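Filed under: Stage & Pageantry / Course Readings
October — by Annunziata Bortolotti
Search the textbook: Enter keyword Go

Chapter 8
The Costume Round

Most pageants that draw contestants from more than one region include a round in which each contestant wears something that stands for the place she comes from. It goes by several names. In this book it is called the costume round, and this chapter covers how it is planned, staged and scored. Evening wear was covered in the last chapter and is mentioned only where the two rounds share staff or equipment.

The costume round is usually the oldest part of a pageant after the crowning itself. Early programs often had no talent section and only a short interview, but they nearly always had a parade. A town sent a young woman, she wore something that people at home would recognize, and she walked past the judges with the name of the town on a ribbon. The modern round grew out of that walk. The clothes have become larger, the walk has become longer, and a spoken introduction now does the work the ribbon used to do.

Three questions come up every time the round is planned. Who makes the costume? How much may it cost, weigh or measure? What exactly are the judges asked to score? A pageant that settles these early has a quiet rehearsal week. One that leaves them open will be answering phone calls from designers until the doors open. 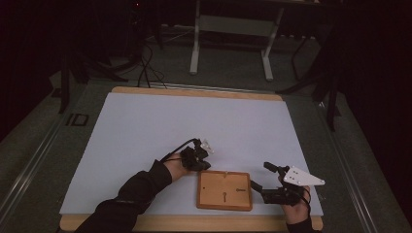 The first question is often left to the contestant, and the results vary a great deal. Some arrive with a costume built by a workshop that has done the same job for years. Others bring a dress borrowed from a dance group and a headpiece made at the kitchen table. Wim Geerts, who directed the Skarkik regional pageant for a long stretch, paired every contestant with a local maker and paid both travel costs out of the ticket money. The costumes came out more even in quality. They also began to look alike, and after a few seasons he let contestants bring their own makers again if they asked by a set date.

The second question is a matter of rules. Size limits are the ones most often broken. A backpiece that fits through the door of a workshop may not fit through the wings of a theater, and wings are narrower than most people expect. The Irkero pageant asks for a drawing with the width marked at the shoulders, the hips and the floor. Its stage manager, Els Goossens, tapes the same widths on the rehearsal room floor and has each contestant turn around inside the tape. Weight limits are less common. Cost limits exist in many rule books and are hard to enforce, as donated labor and borrowed fabric have no price that anyone can check.

The third question takes up most of this chapter. A score sheet has to tell judges what to look at, and it has to do so in words they will all understand the same way. "Creativity" by itself is a poor heading. One judge will take it to mean the use of unusual materials, another will take it to mean a new idea about an old costume, and a third will simply mark down the one she liked best.
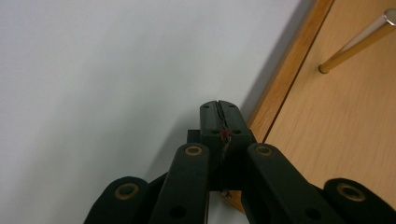

Distance matters more in costume judging than in any other round. Judges sit at a table below the stage, the audience sits behind them, and in a house of 701 seats most people are too far back to see trim, stitching or hand-tied work. Makers spend hours on such work all the same. Think of a thin, dark, wiry strand with one small reddish-brown tuft on it, no wider than what a pair of black gripper fingertips can pinch shut. Up close, with the rust color set against the black, the tuft is easy to pick out. Sewn to a dark bodice and seen from the tenth row, it is gone. If a pageant wants that kind of detail to count, it must give judges a close look before the show, and the score sheet must have a line for it.

A close look is commonly called a table viewing. The costumes are laid out or put on stands in the afternoon, and the judges walk past without the contestants present. Ten minutes per costume is generous — five is common. Milan Vandenberghe, a costume maker who has judged as well as competed, argues for leaving contestants out of the room entirely, on the grounds that a nervous person standing beside her own dress changes what judges say to one another. Others want the contestant there to explain symbols that an outsider would miss. Both arrangements are in use.

Points are then divided between the viewing and the walk. The Martens sheet, which is reprinted at the end of the chapter, has a possible total of 170 points, and more than half of them go to the walk. Students should compare it with the shorter Rekham sheet, where the viewing decides only ties.

Before reading on, it helps to keep these terms in mind:

Backpiece — any frame or panel worn on the shoulders or waist and rising behind the body.
Dresser — the person who helps the contestant in and out of the costume. Pageants differ on whether the dresser may also be the maker.
Reveal — a part of the costume that opens, drops or unfolds during the walk.
Table viewing — see above.

Section 8.1 begins with the reveal, which causes more late changes to the running order than anything else in the round.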